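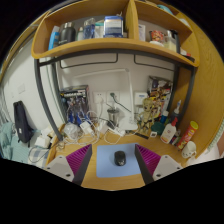

# Preparación del puesto de estudio en las residencias universitarias

Guía práctica para residentes. Texto revisado el 16 de diciembre de 2024 por el Servicio de Alojamiento de la Residencia Dirnness.

La presente guía establece el procedimiento recomendado para acondicionar el escritorio de la habitación antes del periodo de exámenes de enero. Se dirige a los residentes de nuevo ingreso y a quienes hayan cambiado de habitación durante el trimestre. Las indicaciones son aplicables a todas las habitaciones individuales; las compartidas se rigen, además, por el acuerdo que firman sus ocupantes.

## Antes de empezar

Reserve una tarde para esta tarea. Necesitará un paño de microfibra, jabón neutro, una cinta métrica y bridas reutilizables de velcro. El paño y las bridas pueden solicitarse en recepción, previa presentación de la tarjeta de residente.

No está permitido perforar el mobiliario ni fijar elementos con adhesivo permanente. Las reparaciones de tableros y estantes corresponden al equipo de mantenimiento, que coordina Hanna Adamczyk.

## Paso 1. Vaciar y limpiar

Retire todos los objetos de la superficie y de los estantes. Pase el paño ligeramente humedecido con agua y jabón neutro, siempre en el sentido de la veta si el tablero es de madera, y séquelo de inmediato. Los productos con amoniaco o lejía dañan el acabado y su uso puede dar lugar a un cargo en la fianza.

Si observa marcas profundas, astillas o manchas anteriores a su llegada, comuníquelo por escrito antes de continuar. Las incidencias notificadas en los primeros 5 días de ocupación no se imputan al residente.

## Paso 2. Situar la silla y la pantalla

Ajuste la altura de la silla de modo que los pies apoyen por completo en el suelo y los antebrazos descansen sobre el tablero sin elevar los hombros. La pantalla debe quedar frente al usuario, con el borde superior a la altura de los ojos o algo por debajo. Como referencia, el servicio recomienda una distancia de 700 milímetros entre los ojos y la pantalla - quienes utilicen lentes progresivas pueden necesitar una distancia menor.

El ratón y el teclado se colocarán en el mismo plano y a una distancia que no obligue a extender el brazo. Las personas zurdas pueden invertir la disposición sin solicitar autorización.
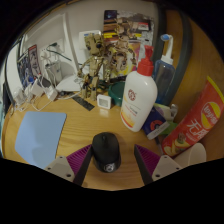 ## Paso 3. Ordenar el cableado

Desenchufe los equipos antes de manipular los cables. Agrupe con una brida los que compartan recorrido y deje holgura suficiente en cada extremo. Quedan prohibidas las conexiones en cadena, es decir, una regleta enchufada a otra. Tampoco se admiten calefactores, hervidores ni planchas en las tomas del escritorio.

Se aconseja etiquetar los cargadores, sobre todo en las habitaciones compartidas. Basta una tira de papel con el nombre del aparato.

## Paso 4. Distribuir el material

Distinga tres zonas:

- **Uso continuo:** cuaderno, bolígrafos y dispositivos de trabajo, al alcance de la mano.
- **Uso diario:** manuales de las asignaturas en curso y carpetas, en el estante más cercano.
- **Uso ocasional:** documentación administrativa y apuntes de cursos anteriores, en el armario o bajo la cama.

Los estantes no deben soportar pilas de libros en posición horizontal. Coloque los volúmenes de mayor peso junto a los laterales o a los separadores.

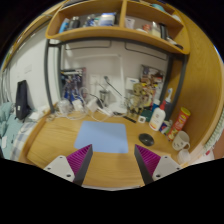
Los líquidos merecen una mención aparte. Toda botella debe permanecer cerrada y alejada de los equipos eléctricos. Los productos de limpieza se guardarán fuera del escritorio una vez concluida la tarea.

## Paso 5. Mantenimiento semanal

Dedique unos minutos, una vez por semana, a retirar papeles y limpiar el polvo. Teresa Witkowska, responsable de planta, dispone de fichas de seguimiento para quienes deseen utilizarlas; su empleo es voluntario.

## Incidencias y consultas

Las solicitudes de flexo o de silla de sustitución se presentan en recepción mediante el formulario 2. El plazo ordinario de respuesta es de 3 días hábiles. Las necesidades de adaptación por motivos de salud se tramitan directamente con Joana Marinho, con carácter confidencial.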